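Can robots do the chores yet? Quick answers
Updated June – Milovan Kos, Jostwood shop notes

Can one fold my laundry?
Sort of. Slowly. Towels fine, fitted sheets no.

Dishes?
Loading, some days. Wouldnt trust it with the good glasses.

What about shop work?
Closer. Same parts, same table, good light – that helps a lot. We logged 1,641 tries on small-parts sorting at Kovthorpe. Still needs a person near by.

Why are small parts hard?
Round caps roll, square bodies tip, everything lands at a different angle. A kid can do it. Two arms and a tray of push buttons is still real work. 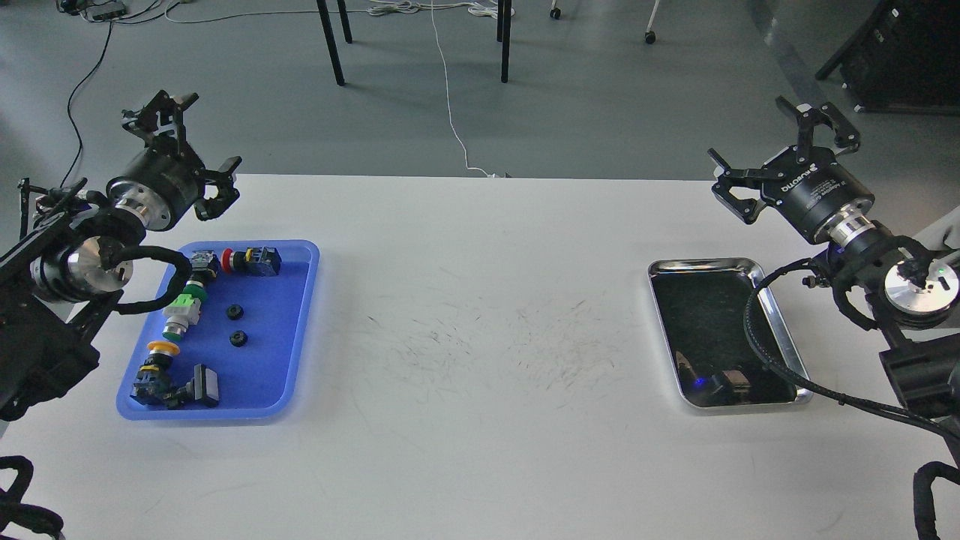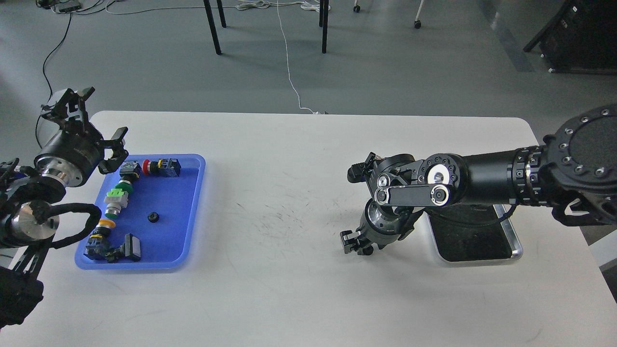

Red, green and yellow buttons in the blue tray, all three pictures.
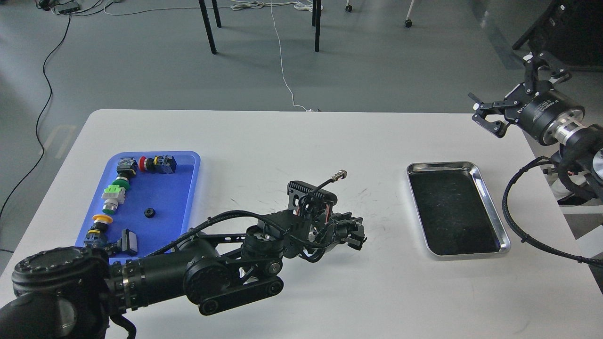 Is it faster than a person?
No. Best run was 59 parts before somebody had to step in. A person at the Lornach bench does 400 before lunch and complains less.

Should I buy one for the house?
Not yet. Get a good dishwasher.

Will it take my job?
Not teh whole job. The boring bit, maybe – ask again when it can do 700 in a row.

More questions?
Leave a note at the Poirier counter, mornings only.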